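Britau Recorder: Set-up Guide, Section 4
Hand unit tracking, calibration and first recording
Last edited August 2022

Read section 3 first if the Grastutine driver isn't installed. Everything below assumes the daemon is up and both hand units show in the device list.

4.1 Before you start

You need:
- both hand units, charged or cabled
- head camera, focused and locked
- Britau Recorder open on the Session tab
- a calibration file for this table, or ten minutes to make one

Caution: do not swap left and right. The software goes by serial number, not by which hand is moving. Swapped units record fine and replay mirrored, and there is no fix in the export tool yet.

4.2 Start the tracking service

1. Open a terminal on the recording machine. Not the training box.
2. Start the service with: britau-track start
3. Wait for "pose stream ready". First start is slow, it builds the map cache.
4. Check the port. Default is 2949. If something else has it, change it in track.conf and in the Recorder settings, both places.
5. Status line should read 2 units, 1 head camera. Anything less, stop and go to 4.7.

Note: if you restart the service you must also reconnect in the Recorder. It does not reconnect by itself and the preview will sit there looking perfectly alive on the last pose.

4.3 Table frame

All poses get stored relative to the table, so the table frame has to be right before anything else is.

1. Session tab, Table frame, New.
2. Touch the left jaw tip to the near left corner of the work board. Press Mark.
3. Near right corner, Mark.
4. Far left corner, Mark.
5. Look at the residual. Green, save. Yellow, redo the last corner. Red, redo all of them.

Name the file after the table and not after yourself. We have too many files called test_new.

If the board gets moved, even a little, the frame is void. Redo from step 1.

4.4 Jaw zero

1. Close both grippers fully, nothing between the jaws.
2. Press Zero closed.
3. Open fully, hold still, press Zero open.
4. Watch the width bars while you open and close slowly. Closed is 0, open is 100. Bars should move smooth, no steps.

Note: zero again after any change of jaw plates. The old values stay in memory untill you overwrite them.

4.5 Two-handed grasp mode

Turn this on for any task where both grippers hold the same object. With it off, the planner treats the hands as two unrelated arms and will happily send them apart on replay.

1. Task tab, Grasp mode, Coupled.
2. Set Release to Manual for the first few takes.
3. Pick the object up with both units and hold it over the board.
4. Press Capture pair. The Recorder stores the offset between the jaws.
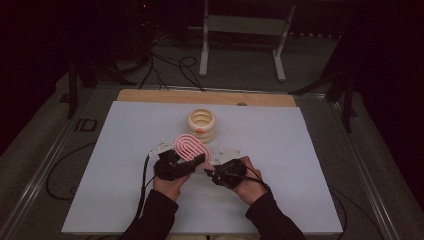
Pair offset is stored once per grasp and then used as a constraint by the Gorkunau planner, so a bad capture spoils the whole take. Hold still until the pair icon goes solid. Pinch tight enough that the part can't roll between the plates. Tilted is fine: the pink ridged piece is held up on its edge between the two grippers and the offset doesn't care about object angle, only jaw to jaw. Anything standing right behind the held part, like the cream ring-stack cylinder, should be entered as an obstacle under Scene objects before you capture. Otherwise the planner will route straight through it.

5. Tilt the object slowly one way, then the other. The link line in the preview must stay the same length. If it stretches, the jaws are slipping or one unit has drifted. Capture again.
6. Set the part down, open both grippers, press Release.

Caution: never press Release with the part in the air. The take gets marked as a completed place and goes into the good folder.

4.6 Record a take

1. Hands in start pose, above the near edge of the board.
2. Press Record. Wait for the beep.
3. Do the task at normal speed. No need to go slow, the smoothing handles it.
4. Return to start pose. Press Stop.
5. Mark Good, Bad or Unsure. Unsure gets reviewed, so use it.

Do 40 good takes per task before you export. Fewer and the Navaratnam trainer refuses the set with a size error that doesn't mention size.

Note: keep forearms out of the line between head camera and jaws when you can. Short blockage gets filled in. Long blockage splits the take into parts and you have to join them by hand.

4.7 If something is wrong

Only one unit listed
Reseat the cable at the unit end, then restart the service. Then reconnect in the Recorder (see note in 4.2).

Preview hands float above the table
Table frame is stale. Redo 4.3.

Width bar stuck
Redo 4.4. If still stuck, close the Recorder completly and open it again.

"Pair lost" during a take
One jaw opened too far or tracking dropped. Discard the take, recapture the pair. Don't raise the tolerance to get rid of the message.

Replay drifts toward the end
Look in the log for clock skew. Sync the head camera clock with: britau-track sync
Old takes can be resynced from the Tools menu, one at a time.

Export settings are in section 5.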